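3. Setting and data

3.1 The study rooms

The study was carried out in the public library at Muvbridge, which lends out small study rooms free of charge to anyone with a library card. The rooms are on two floors of the Kong wing, with the children's collection below them and local history above. A room can be booked for any number of 30-minute slots up to a daily limit of 2 hours per card. Before the limit was brought in, a small group of regular users held the same rooms for most of the day, and the limit was the main subject of complaints to the front desk for several months afterward.

Bookings are made in Meltine, the same system the library uses for computer time and meeting halls. A user picks a room, a start time and a length, and gets a code for the door. The code stops working when the booking ends. The door does not lock people in or push them out, so a user who stays past the end of a booking can go on sitting there until the next user arrives or staff walk by. Meltine records the booking, any change to it, and the first use of the door code. It does not record when a user leaves.

The rooms differ in size and in how much noise comes through the wall, but they are furnished from the same order. The tables have pale wood-grain tops with a slightly glossy finish, and the floors are carpeted in gray (Figure 2). Seating, lighting and power outlets were not changed during the study period. This matters for the comparison in Section 4, where differences in use between rooms are explained mainly by position in the building and only to a small degree by what is in the room.

Figure 2. Study room table, with part of the floor.

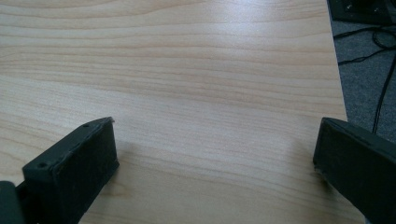 Users fall into a few broad types. In the morning most bookings are made by adults working alone, often with a laptop, and these tend to run to the full limit. From midafternoon the rooms go mostly to high school students, who book in shorter blocks and extend if the next slot is open. Evening use is mixed and includes language tutors, who are allowed to use the rooms as long as they do not advertise in the building. We did not have access to age or occupation in the booking records. The types described here come from staff interviews and from our own visits, and we use them only to help read the results.

3.2 Booking records

The library gave us an export of all study room bookings for one school year, ending in June. Card numbers had been replaced with random keys before we received the file, so we could tell that two bookings came from the same card but could not tell whose card it was. After removing test entries made by staff and bookings moved to other rooms during a heating repair in December, the file held 3,917 bookings.

Each record was put into one of three groups. A booking was counted as used if the door code was entered at any point between the start and end time. It was counted as canceled if the user removed it in Meltine before the start time. All other bookings were counted as no-shows. The last group is the one of interest in this paper. It includes users who never came, and it also includes users who came but were let in by someone else, or who found the door propped open. Staff told us that doors were often propped open in warm weather, and the raw no-show rate in May and June should be read with that in mind.

Bookings extended by the user were treated as a single booking with the longer end time. Back-to-back bookings made on two different cards were kept apart, even in cases where the pattern suggested that two friends were sharing a room and taking turns with their cards to get around the limit. We looked at merging these and found that it made no difference to the direction of any result. Merging also required a rule about which cards counted as friends, and we could not find one that we were willing to defend.

3.3 Occupancy readings

Door codes show arrival and nothing more. To measure how long rooms were in use, we relied on occupancy sensors that had been put in as part of the building's ventilation controls. The sensors were supplied by Nokska and are mounted on the ceiling of each room. They report only whether motion has been detected in the last few minutes. They do not take pictures or record sound, and the readings carry no information about who is in the room or how many people there are.

Motion sensors of this kind have a known weakness in rooms where people sit still. A person reading a book may not set off the sensor for long stretches, and a short gap in the readings cannot be taken to mean that the room was vacated. We therefore closed any gap shorter than one booking slot if motion was seen on both sides of it. Longer gaps were left as they were. During our visits we wrote down when people entered and left, and compared these notes with the sensor log for the same hours. Agreement was good for pairs and groups. It was weaker for single users, whose stays the sensors tended to end early.

The tables are the same model in each room and stand in roughly the same place under the sensor, which should keep this error similar from one room to the next. Any error that remains will make stays by single users look shorter than they were.

Figure 3. Tabletop in a study room in daylight.
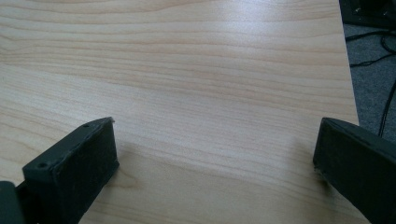 Sensor readings were not available for the whole year. The log is stored on a controller that overwrites old data when it is full, and the first part of the fall had been lost by the time we asked for it. There were also two outages in the spring, both on the upper floor. Matching the booking file to the readings that remained left us with 2,191 bookings for which both sources could be used. The matched set has slightly fewer evening bookings than the full file. It is otherwise close to it in booking length, lead time and the share of repeat users.

All results on no-shows in Section 4 use the full file. Results on length of stay and on unused time at the end of a booking use the matched set only.

3.4 Limits of the data

The records cover one library in one year, and the library had changed its rules not long before. Some users may still have been booking out of habit under the old rules, especially in the fall. We have no records from before the change that could be compared, as the earlier bookings were kept on paper at the desk and thrown out at the end of each month.

We also have no measure of demand that was turned away. A user who opens Meltine, sees no open room and closes the page leaves no trace in the export. Staff believed that this was common in the weeks before final exams, and the rooms were close to fully booked in those weeks. The cost of a no-show is likely to be higher at such times than the yearly figures suggest, and we return to this point in Section 5.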